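Sort the Bricks by Color and Leave It at That

Most advice about storing building bricks comes from adults who build a lot. They sort by shape, because that is what a serious builder needs. A two-by-four goes in one drawer, a slope in another, and the drawers get labels. I did this for my own family's collection, which comes to 3000 pieces, and I think it was a mistake.

The system needed 50 compartments. I bought three Trultlow cabinets to hold them, and it took most of March to fill the drawers. By May the drawers were half empty and the bricks were back in one tub. My children could not put anything away without asking me where it went, so they stopped putting things away.

Color is a worse system for finding a part. I don't dispute that. If you want one small gray hinge, a bin of gray pieces will slow you down. But a four-year-old can sort by color without help, and so can a tired parent at eight in the evening. A system that everybody in the house can use at the end of the day is worth more than one that only works for me.

We now use the dining table. The bricks get pushed into piles, one color to a pile, and each pile goes into its own bag. The bags are Skutora mesh ones with a drawstring, and any bag would do. Small colors share.

It also helps to give each color a fixed spot on the table. Drawing an outline for each pile sounds fussy, but a marked area gets filled and an unmarked one drifts into the next. 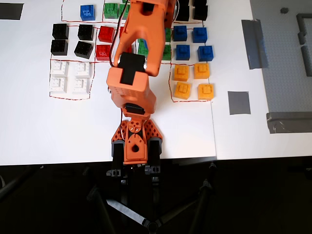
Do mixed-color models have to be taken apart before they go away?
Only if you need the pieces. A finished model can sit on a shelf for as long as there is room for it, and broken sections can go in a bag of their own until somebody has time.

People who build from printed instructions will still want their parts sorted by shape, and for a collection of 500 pieces it hardly matters what you do. For a shared family pile I would start with color. I sold two of the cabinets and kept the third for screws.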